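Baking with small children: tips from our kitchen

Weigh the flour and sugar before you call the children. They wait badly, and mine are five and seven. I put everything in small bowls, in the order of use.

Give each child one own spoon and one own job. When they change the jobs in the middle, there is always crying. 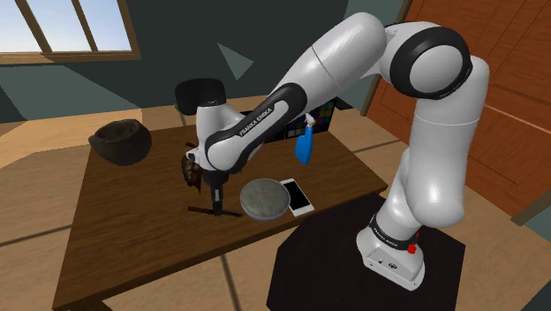
Cleaning after

Dry flour goes away best with a dry brush. Water makes glue from it. Biscuits cool 13 minutes on the rack before anybody may put icing on them.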